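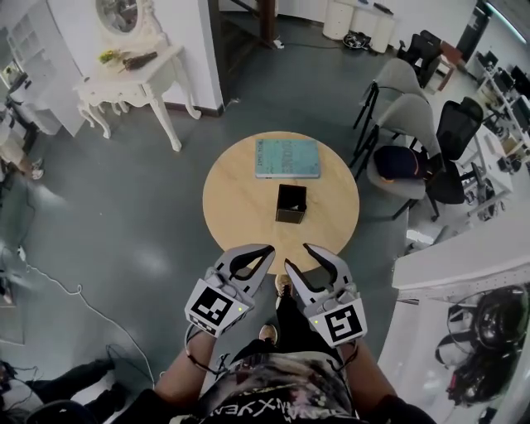

Oval mirror on a curved wall, table underneath - fixing and height

Home Interiors Forum > Walls, Fixings and Hanging

plumb_and_level
The room is open plan with a high ceiling and a mezzanine. One long wall is curved in plan, painted white. Against it is a white table with cabriole legs and drawers, and over that an oval mirror in a carved white frame. The frame is 660 mm wide at its widest point, and it has a flat back.

Two problems.

1. The wall is concave, so the frame touches at its left and right edges and the middle stands off. I measured the gap at center as 4 mm. The hanger is a single D-ring at the top of the frame, so the ring is pulled back toward the wall and the screw head sits proud at an angle. The mirror rotates slightly if anyone brushes it.

2. Height. I set it by eye when the table went in and now think it should move. If I am going to redo the fixing I want to do both at once.

The wall is two layers of thin board bent over studs. Stud spacing is irregular. What would you use?

quartersawn
Lose the single ring. Put a ring on each side of the frame at the same height, above the widest point, and hang from two screws. That stops the rotation regardless of what the wall does. Then put felt bumpers at the bottom so it stays parallel.

gap_filler
Bumpers at the bottom only will tip the frame forward on a concave wall. The contact points are at the sides. Put them at the widest part of the oval, one each side, same thickness.

quartersawn
Depends on the ring position. If the rings are above the widest part, the frame contacts the wall somewhere between the rings and the bottom anyway. I have hung a lot of ovals and never padded the sides.

gap_filler
On flat walls?

quartersawn
Mostly flat, yes.

sill_and_stool
What is the radius of the wall? For a 660 chord with a 4 mm rise it works out to a little over 13 m, which is a very gentle curve. You would not need shaped blocks. A standard cleat would bridge it if the cleat is short. Use one no longer than a third of the frame width and the rise behind it is under half a millimeter, so screws will pull it flat without splitting anything.

plumb_and_level
Radius matches the drawings closely enough. I had not considered a short cleat. My concern is that a short cleat brings back the rotation problem, with less width to resist it.

sill_and_stool
Less width, but still continuous contact. One ring on one screw is a pivot. A cleat is not. Add the two side bumpers gap_filler described and it will stay where it is put.

drawer_slip
Which cleat? I used the Juto aluminum one on a bathroom cabinet and the lip was too shallow to seat over paint. Had to scrape it. The Sirnstead one is deeper but pushes the frame off the wall further than I would like.

sill_and_stool
Cut one from hardwood with a 45 degree rip. Nothing to buy.

plumb_and_level
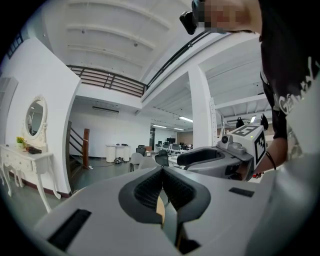 Mirror and table against the curved wall, mezzanine end of the room.

quartersawn
Thanks, that helps. The white on white is the reason the height is bothering you. With a contrasting wall the gap between the tabletop and the frame reads as a shape. On white there is nothing to separate the pieces, so the eye uses the shadow line, and that moves during the day.

I would drop it until the bottom of the oval is a hand's width above the tabletop.

gap_filler
Disagree. Anything standing on the table is then in front of the glass. The small yellow flowers would cover the bottom of the reflection.

quartersawn
That is normal for a console.

gap_filler
It is normal for a hall console that people glance at while standing. A table with drawers like that is more of a vanity, and if somebody sits at it the sightline is what matters. plumb_and_level, is it a console or a vanity?

plumb_and_level
Sold to me as a console. It is used standing up. No stool, and I don't want one, since the rest of that side is shelving and the floor in front is a walkway to the round table.

drawer_slip
Then set it for standing height and ignore the table. Center of the glass at average eye level for whoever lives there.

quartersawn
With a ceiling that high, a mirror set to eye level and ignoring the furniture will float. I would still tie it to the table.

drawer_slip
It is tied to the table by being centered on it. Vertical spacing is a preference.

sill_and_stool
Cut the oval out of brown paper, tape it up at both heights, leave it for a few days. The cleat position can be marked off the paper.

lumen_shift
Separate point on the white. What lamps are you running? If the evening lighting is warmer than 3000 K, two whites that match at noon will split, especially a gloss or satin frame against flat wall paint. I had an Arumugam trim white against a Clilten wall white and they looked identical until the lamps came on. One went yellow.

plumb_and_level
All 3000 K, mezzanine included. I have noticed the frame looks slightly grayer than the wall after dark, but I put that down to the floor. It is a dark gray-green with a gloss finish and it reflects a lot.

lumen_shift
Could be the floor. Lay a white sheet in front of the table one evening and look again. If the frame changes, leave the paint alone.

plumb_and_level
Done. It changed. Leaving the paint alone.

Update on the rest: paper template has been up since early February at two heights. The lower one wins at a distance and the higher one wins up close, so I am splitting the difference. Cleat is cut from beech, 200 mm long. One end lands on a stud, the other gets a toggle.

gap_filler
Toggle through two layers of bent board - check the clamping range on the packet before you drill. Many of the small ones are rated for a single layer.

plumb_and_level
Checked. The ones I had were too short. Ordering the longer size.

quartersawn
Still think it wants to be lower.

drawer_slip
Does the cleat foul the existing screw hole? If so offset it a little before filling.

plumb_and_level
It covers the old hole completely, so I won't be filling it. Side bumpers are cork, sanded to a slight taper to follow the wall.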